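**Ticket 1852 - cable sorting, episodes dropping out of the set**
Raised by: Marites Javier
Picked up by: Bienvenido Tolentino
Site: Kirnurham, bench by the window
Rig: Grullavus
Priority: high, was medium
Status: see bottom

**Original report (Marites)**

Pulled the cable-to-bin demos this morning for the Nestidine training run. Export says 395 recorded, loader only takes 382. No error, just skips them. Checked the loader log, every skipped one says "stream length mismatch, side view". Wrist view fine. Joint data fine. Need these sorted before the next run as we're already short on the green cable.

Also the ones that do load, some look off. Arm is smeared in the side view and the gripper position doesn't seem to line up with what the joints say. Might be the same fault, might not.

**09:10 BT**
Got it. Not touching the rig till I've looked at the files. Can you send the list of skipped episodes?

**09:25 MJ**
List in the shared folder, under May / skipped. Mostly from the afternoon sessions. A couple from mornings.

**09:50 BT**
Opened the first few. Side view is short against the joint log every time. Frames missing from the middle, not the end. So it isn't the operator stopping early, whcih was my first guess.

Disk space ok. Recorder version same on both machines. Clock sync ok as far as I can tell, the offset is tiny and steady.

**10:15 BT**
Swapped the side camera's USB lead for the spare. Recorded a few throwaways, arm parked. All full length. Recorded some more with the arm moving. Full length too. Not convinced, it didn't fail on the old lead either when I tried that straight after. Leaving new lead in.

**10:40 MJ**
Did anyone change the exposure? Older batches look darker and much sharper on the arm. New ones the window is completely blown out.

**10:55 BT**
Good spot. Exposure is on auto. Config says manual. Looks like the config isn't being read at start-up, it falls back to auto and says nothing. Grepped the start-up log:

```
side_cam: config loaded
side_cam: set exposure manual ... ignored (device busy)
side_cam: streaming
```

So the recorder opens the stream first and then tries to set exposure. Camera says no, recorder carries on. Lovely.

**11:20 BT**
This may explain both. On auto the camera is allowed to drop its frame rate when the light goes. Longer exposure = smear on the arm. Slower frames = short stream. Would fit the afternoons, cloud comes over, light drops. Doesn't explain the morning ones yet.

**11:35 MJ**
Morning ones: Ibrahim had the lights off over the bench for the glare test. I'd forgotten. Sessions notes say so.

**11:40 BT**
Right, that covers them.

**12:05 BT**
To do on the recorder:
- set exposure before opening the stream
- read the value back, refuse to start if it's wrong
- turn off the "allow frame rate to drop" option
- check stream lengths when the episode ends, not at export

Last one should've been there from the start. Operator needs to know right away, no use finding out days later.

**13:30 BT**
First two done. Third one wouldn't stick, needed the camera power cycled. Now sticks. Wrote that in the rig notes.

**13:45 MJ**
While you're in there, what do we do with the loaded ones that have smear? The loader is happy with them but I'm not sure the policy should be. If the gripper is a blur the model can't learn much about where it is from that view.

**14:00 BT**
Depends how fast the arm was going. Slow moves near the cable are the bit that matters and those mostly look fine. Long swings between bench and bins are where it goes. I'd keep them but tag them. Then you can train with and without.

Pulled one side view still as reference for the tag, so whoever reviews knows what we mean by "bad". Teal bins, three cables out, lamp in place.

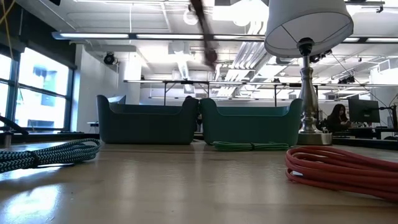 *Ref still, side view, tag smear_bad. Arm and gripper both blurred, cables and bins sharp, window overexposed.*

**14:20 MJ**
That's clear enough to work from. Cables are fine in it, so the view still has some use for telling braided, green and red apart. It's the arm that's the problem. Will tag anything where the gripper edge can't be made out.

Question, does the lamp need to stay? The shade is out the top of the view and it's near the bins.

**14:30 BT**
Lamp stays, it's in the task sheet as a distractor. Don't move it mid-batch or we get another variable. Same goes for the bins pls.

**15:10 BT**
Fourth item done, length check at episode end. Red banner on the operator screen if short, and it won't count the episode. Tested by forcing auto exposure and covering the lens with my hand. Banner came up.

**15:45 BT**
Recorded a fresh batch with the fix in, mixed cables, normal operator speed. 100 episodes is the target before I'll call it. Marites is driving, I'm watching the log.

**17:20 MJ**
Done, 100 in. Wrists are sore. Loader takes all of them, nothing skipped. Side view is darker but the arm has edges again. Far side of the bins a bit dim on the last few, can live with it.

**17:30 BT**
Agreed. If it gets worse we raise gain a touch, leave exposure alone.

**Cause**
Recorder set exposure after opening the stream, camera refused, fell back to auto. In low light the frame rate dropped, side stream came up short. Same thing gave the smear.

**Still open**
- the 13 skipped episodes: wrist view and joints are good, could be used without side view. Marites to ask the Nestidine side if they want them
- tagging of older loaded episodes, in progress
- old USB lead probably fine, label it and put it back in the drawer
- same recorder code on the second rig, not patched yet. DON'T record on it till it is

**Status:** fix in on Grullavus, ticket stays open for the second rig. BT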